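# Keys in a Shared Student House

Report by Valter Sjögren, Brurthorpe

## Why I chose this subject

In my house at Halvorsen street we lost the key of the laundry room two times before February. Each time the landlord took a fee of 400 crowns. I wanted to know how other houses keep their common keys, and if a simple system can help.

## Method

I visited 4 houses and talked with the people who live there. In two of them I asked to see the key book. The house at Zaltberg had the oldest book, with 389 lines in it. Many lines had a name but no time of return.

## Results

The houses with a hook board by the door had fewer complaints than the houses with a drawer. Colored tags were liked by everybody, but the meaning of the colors was often forgotten by new people. At Mider the list of colors hangs inside the kitchen cupboard, and I think it should hang beside the board.

## What I would do differently

I should have asked the same questions in every house. On Thursday evening many were tired and answered short.

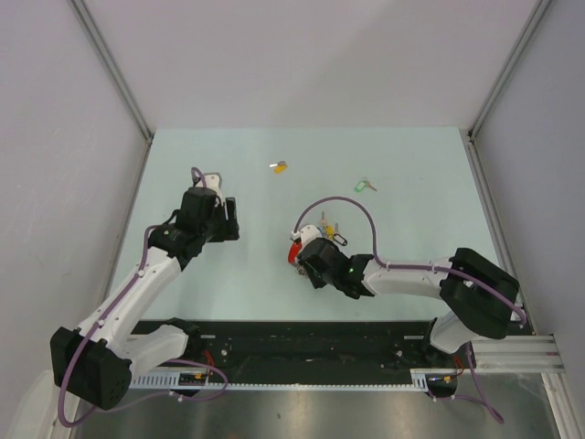
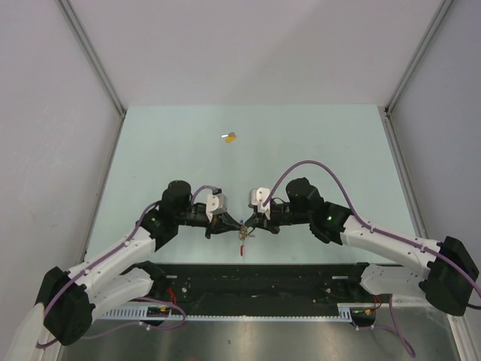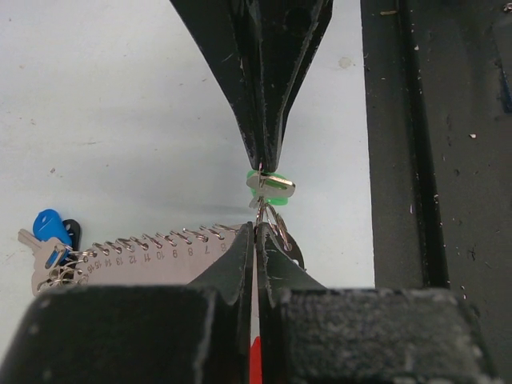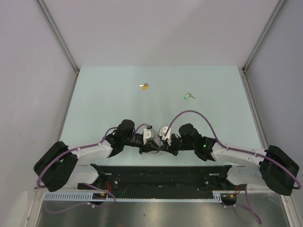 *Last picture: two keys, each with a small colored plastic tag.*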